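Handling Empty Drink Containers: Course Handout, Unit 2
Gemma Barbieri
18 May 2025

Scope

The unit covers the step between a drink being finished and the container leaving the room. Transport, baling and reprocessing are covered in July by Ákos Bárány and are not examinable here. Students on the Clondura site track should read the local bin plan alongside this handout, as the plan takes priority wherever the two disagree.

Terms used

Container: any bottle or can sold with a drink in it. Cups and cartons are excluded.
Body: the wall of the container between shoulder and base.
Closure: the screw cap of a bottle, or the tab end of a can.
Tamper ring: the narrow band left on the neck after a bottle is first opened.
Label: the printed wrap or sleeve.
Station: a surface, a lined receptacle, and the containers assigned to it.

1. Identifying the container

Sort by material first and by color second. Most single-use drink bottles are PET. Caps are usually polypropylene or high-density polyethylene, both of which float in water, while PET sinks. The difference in density is what allows a reprocessor to separate ground caps from ground bottles in a tank. Cans are aluminum in most markets, with steel still in use in a few. A magnet settles the question.

Clear PET has the widest range of uses after recycling. Green PET is accepted by most plants but kept in its own stream, because a small amount of green flake tints a clear batch. Where the site has one receptacle for everything, the color sort is done downstream and the student need not attempt it at the station.

A clear bottle is harder to locate than a colored one. On a light or patterned surface, the wall takes on the color of whatever is under it, and the eye picks up the label, the cap and any highlight before it picks up the body. Large clear bottles with the label turned away are the items most often left behind at the end of a clearing exercise.

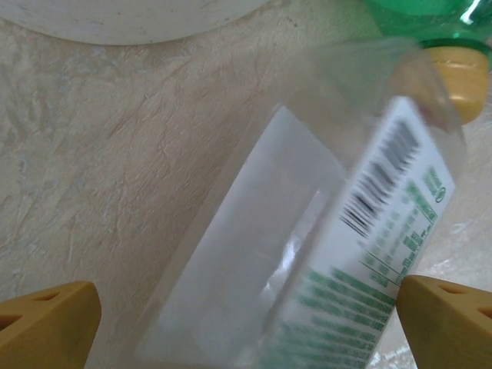

For the same reason, the label should be treated as a locating feature and nothing more. Its colors are chosen by the brand and say nothing reliable about the plastic underneath. The resin code is normally molded into the base. Read the base when the material is in doubt, and set the container aside if the code is missing or worn.

Cap color is likewise no guide. Yellow, white, blue and green caps may all occur within one batch, on clear and on colored bottles alike.

2. Condition on arrival

2.1 Residual liquid. A capped bottle may hold liquid that is not obvious from its outside. Lift before tipping. If there is noticeable weight, open it over the sink and drain it. Never drain into the liner.

2.2 Caps. The Darnarura scheme asks for caps to be left on. A loose cap is small enough to fall through a sorting screen and is then lost to residual waste. Older bin signs at Clondura still say "caps off" and are to be disregarded.

2.3 Labels. Leave in place. Hand removal costs more time than it returns, and the wash line takes off wraps and adhesive together.

2.4 Crushing. Bottles may be flattened along their length with the cap loosened, then retightened. Do not flatten from the ends, which produces a disc that a sorting line may route with paper. Cans stay uncrushed where a deposit is claimed, since a return machine has to read the barcode on the side.

3. The receptacle

A small office wastebasket is adequate for a table exercise. Woven or woven-look baskets must always be lined, as the texture holds sugar residue and is slow to clean. The liner is fitted as follows:

Open the bag fully and push the base down to the floor of the basket.
Fold the rim outward over the top edge, all the way around.
Press out trapped air with the flat of the hand.
Check that the fold has not ridden up on one side.

A liner that is too short for the basket will pull inward under the first heavy item. The standard course liner has a capacity of 20 liters. Use of a colored liner is permitted. Orange has no meaning in the Darnarura scheme, although in a hospital or laboratory a colored bag may mark a controlled waste stream, and students placed at such sites must follow the site code. 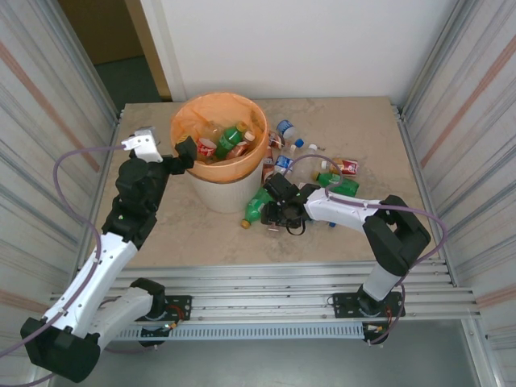 Bottles dropped in at random come to rest at an angle and bridge across the basket. The voids beneath a bridge cannot be filled from above. Once two or three bottles have lodged diagonally, the basket will appear full well before its volume is used. Place long bottles first, upright or nearly so, against the wall. Small bottles and cans then go into the gaps. Wrappings and film should be kept out, as they cling to the containers and have to be picked off by hand.

The bag is changed when containers stand above the rim and begin to roll off. It is not to be compressed by leaning on it.

4. Clearing a surface

Work from the items nearest the receptacle outward. Containers close to the basket obstruct the approach to those behind them, and reaching over a group tends to knock the outer ones away. A cylinder on a smooth surface needs very little push to roll, and an empty can needs less than a capped bottle.

Grip at the middle of the body for small bottles. For large ones, take the shoulder just under the neck, where the wall is stiffer and does not buckle. Labels made of glossy film are more slippery than bare PET, and where the label covers the middle of the body the grip should be moved toward the base.

Containers lying against each other are taken from the top of the group down. If one lies partly behind another, remove the front item first and do not drag the rear one out by its cap.

After the last visible item, go over the surface once more from a low angle. Reflections along the side of a clear bottle show up better this way than from directly above. Marks and stains on a mottled surface can hide small caps.
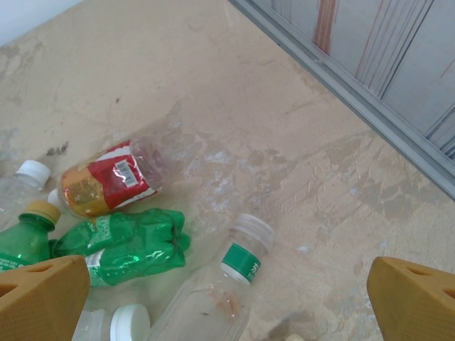
5. Recording

Each pair completes the Grusia sheet at the end of the exercise. Enter clear PET, colored PET and cans on separate lines. Enter mass in grams, net of the liner. A batch below 400 g is recorded but not submitted for weighing at the depot.

Reading before the next unit: Erdős, chapter 21, sections on density separation and label adhesives. The section on glass may be skipped.

2 comments
21 shares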